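Shared Laundry Rooms: Changes to Booking and Charges

Residents of Trurwood House and Delline Court will be aware that the shared laundry rooms have been under review. The Housing Office has now completed that work, and the new arrangements set out below apply to both buildings. They replace the notice issued to households in February.

The review was led by Sewwandi Siddiqui of the Housing Office, with Prasanna Haque representing the residents of Delline Court. Replies were received from 70 households. Most were satisfied with the machines themselves. The complaints concerned evening waiting times, loads left in the drums after a cycle had finished, and uncertainty over who should be called when a machine stopped in the middle of a wash.

Booking will now be required between 5 p.m. and 10 p.m. on every day of the week. Each booking lasts 2 hours and covers one washer and one dryer. Households may hold no more than two evening bookings in any week. Outside those hours the rooms remain open on a first-come basis, as before. Bookings may be made at the front desk or on the sheet posted beside the laundry room door. A booking not taken up within fifteen minutes of its start may be used by another resident.

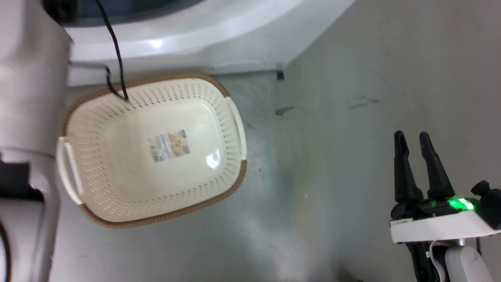 Finished loads may be removed by the next user once ten minutes have passed after the end of the cycle. Residents are asked to place the items in a clean basket and to leave them on the folding table, not on top of the machines. The Housing Office does not accept responsibility for clothing left overnight. Unclaimed items will be held at the front desk for 60 days and then given to a local charity.

The charge for a wash is unchanged. The dryer charge will also stay at its present level until the next annual budget has been approved. A sum of $2,000 has been set aside for replacement door seals and for new lint screens at Trurwood House, where the older dryers have needed frequent attention. The work will be carried out by Gruber, the firm that already services the boilers in both buildings. One dryer at a time will be out of use while it is done.

Lint screens must be cleared after every load. A blocked screen lengthens the drying time and is a fire risk, and the inspection found several that had not been emptied for some time. Dyeing of fabric is not permitted in any machine. Rugs with a rubber backing should be taken to a commercial laundry - the backing can break apart in the drum and block the drain.

Faults should be reported to Malsha Mondal at the front desk, giving the number shown on the machine. Outside office hours, please use the maintenance line. Refunds for failed cycles are made in person at the desk and require the machine number and the time of the wash.

Residents who cannot manage the stairs to the Delline Court laundry room may ask for a key to the ground floor room at Trurwood House. Requests should be made in writing to Thilini Akanda.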